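Search this site Enter keywords Go

A morning of mugs at Vonell

I'd been promised robots, so I was a bit surprised when the team lead at Vonell's Pickering workshop handed me a cup of tea and started talking about mugs. She and her colleagues are collecting examples for Skidetti, a learning system that's meant to pick up everyday table jobs by copying people.

"We've got 2962 good ones so far," she told me, "and I could tell you what was wrong with most of the bad ones!"

Each example is one go at one small job, done by a person with a gripper in each hand. I asked what makes a go bad. "Rushing," she said straight away. "You get to your fortieth one and your hands speed up without asking you. Then the system learns to be in a hurry."

They do 50 goes and then swap over (she used to let people do 200, and says her wrists still haven't forgiven her). I wondered if it mattered that everyone moves differently. She laughed. "I'd be worried if they didn't. Candulix, our old set, was all me and one other person, just 2 of us, and it came out terribly left-handed."

So do they throw the clumsy ones away? Not always, apparently. If somebody fumbles and then puts it right, it goes in a separate pile, and she's rather fond of that pile. "Knowing how to get out of a muddle is half the job, isn't it?" 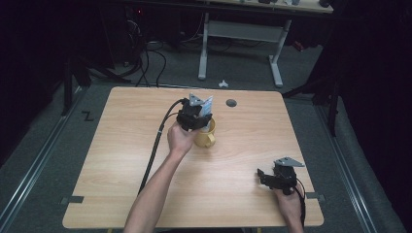
Tessa Marlowe
Features writer

I write about workshops, tools and the people who use them. My next visit is in November, and I've been told to bring my own mug.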